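Two arms, one pair of hands: Cerovgate opens its teaching bench
21 November 2022

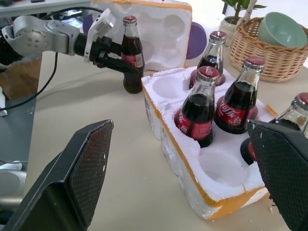 The robot lab at Cerovgate has spent the fall teaching a two-armed robot to handle glass bottles and their foam packing, and the results so far are a joy to read through! The team has now recorded 1000 demonstrations, every one of them steered by a person at the remote controls.

Urho Harju, who runs the project, says the foam is the tricky part. Squeeze a bottle at a bad angle and the molded hollow starts to crumble, so operators learn to line up the gripper first and go down slowly. "You feel it in your own wrist after a while," he says. "Then you want the robot to have that same feel."

Of the full set, 147 runs were thrown out for shaky steering. Harju kept 131 others in which the operator fumbled and then recovered, and he is most excited about those.

The lab hopes to reach 2000 runs by February, with new operators from Prillamine joining in. Anyone nearby who wants to try the controls can write to the lab. It takes a few minutes to get the hang of it, and it's great fun.

We use cookies to improve your visit. Accept | Manage settings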